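Participants Wanted: Sports Drink Taste Study, Bretport

Curniva is looking for adults who exercise regularly to take part in a paid taste study in Bretport this March. We need 200 people. No experience with taste testing is required.

What you will do
You will come to our Pumphrey Street test kitchen for two sessions, each lasting 90 minutes. In each session you will try small cups of 8 electrolyte drinks and answer questions on a tablet about sweetness, saltiness and aftertaste. The cups are coded, and you will not be told which drink is which until the study ends. Water and plain crackers are provided.

Who can apply
You must be 18 or older, exercise at least three times a week, and be able to attend both sessions. Please do not apply if you are pregnant, have diabetes or kidney disease, follow a low-sodium diet, or have a cold on the day. People who work for a drinks company, or who live with someone who does, cannot take part.

Before you come
No coffee, gum or smoking for one hour before your session. Please skip perfume and aftershave. Bring a photo ID.

Payment
$60 after the second session, by check or bank transfer. We do not pay for a single session. Parking behind the building is free.

How to apply
Fill out the short form at the front desk or call and ask for extension 541. Rhun Gwilliam, study coordinator, will call you back to go over your answers and set times. Sessions start at 9 a.m. and 2 p.m. Applications close at the end of February, or earlier if all places are filled.

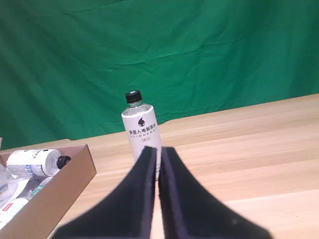 Alienergy electrolyte water, bottle with black cap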